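Projects > Student Reports > Shirt Folding, Part 2: The Money

So this is the part of the report I kept putting off, the shopping. Nazanin Ebrahimi and I are teaching two robot arms to fold clothes for our project course, and the arms came with the lab, so I figured the budget would be a one-evening job. Ha! It took most of January.

We had $700 for everything else. My first list was all exciting stuff: a depth camera from Vindero, spare finger pads, a second computer. Nazanin looked at it and asked where the table was. I had forgotten the table. (I also forgot power, but more on that in a minute.)

The table ended up being the biggest item at $323. I wanted the cheaper one from Clemora, but both arms need to reach the same shirt without running out of room, and it was too narrow once I taped the outline on my bedroom floor. So we went for the wider white top and I crossed off the second computer. I was pretty grumpy for a day or so.

Then power. Every arm has its own supply, and then there's the computer, the monitor and the drill charger, and suddenly you're hunting for outlets. Get one long power strip with a switch right away, and get longer cables than you think you need! I measured in straight lines and cables don't go in straight lines.

Tools I budgeted at zero dollars, figuring we'd borrow. We did borrow some, but small things like tape really do add up. I now have a line called "bench stuff" and I'd defend it to anyone.

Folding attempts with the dark green shirt:
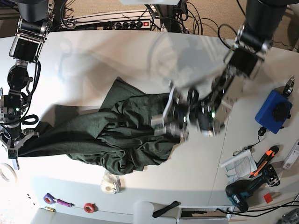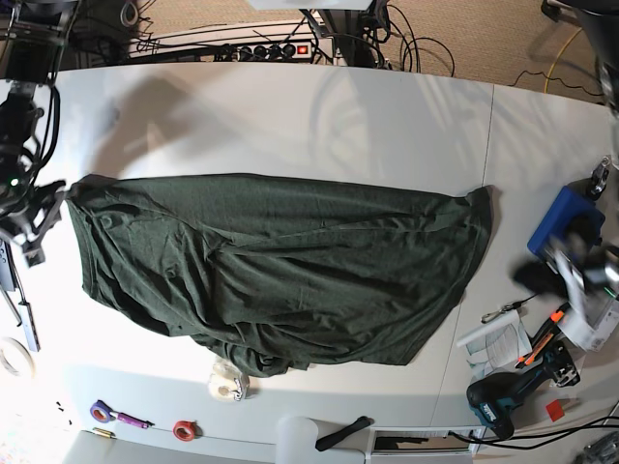
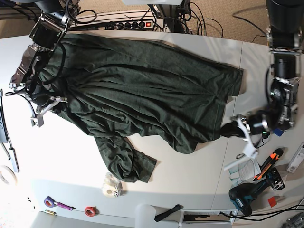 For next term I'm asking for $300 more, and most of it goes to spare gripper parts. Riladero sells the fingers singly and Hoshino only does sets, so I made a sheet comparing the two, and singles win if you mostly wear out one side. We'd also like a plain bin to keep the tools off the work surface, and a few more shirts in different fabrics. I'm putting the Vindero camera back on the list too, at the very bottom, with a question mark. Nazanin thinks we should wait and see what the next group wants before we spend on it, and she's got a point, but I'm leaving the question mark in.

Comments

Santeri Mustonen
Did you count shipping in the 323? Ours nearly doubled because a tabletop goes as freight.

Reply from author
Yep, shipping included. We picked it up at the depot ourselves, which helped a lot.

Santeri Mustonen
Good call. Could you post the gripper parts sheet? We're ordering soon.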